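Prunley library cuts: who do we write to before the vote?

dcosgrove
22 February 2025
The council wants 2000 hours of branch staffing removed from next year's budget. The consultation closed in December. Letters should go to ward members, with the branch named in the subject line.
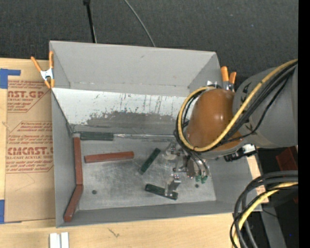 Red-brown and green blocks in the metal bin

oriana_y
Members don't set staffing. The budget goes through cabinet first, so copy in the portfolio holder or it will be filed and forgotten.

dcosgrove
Cabinet proposes, full council votes. Ward members have the vote.

tadeo.h
Both, then. The union branch has 200 signatures from school staff at Kukside, and two heads have signed.
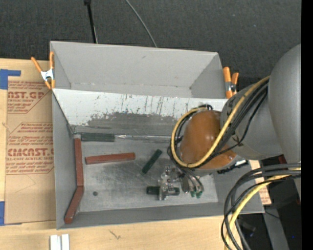
The petition threshold for a debate is higher than that, so we need the Zapata Road schools as well. Paper sheets need a full postcode.

oriana_y
A petition debate isn't binding. I'd put the effort into the scrutiny meeting.

w_benitez
Agree with Oriana. Speakers must register with the clerk two working days ahead. I've asked for the form.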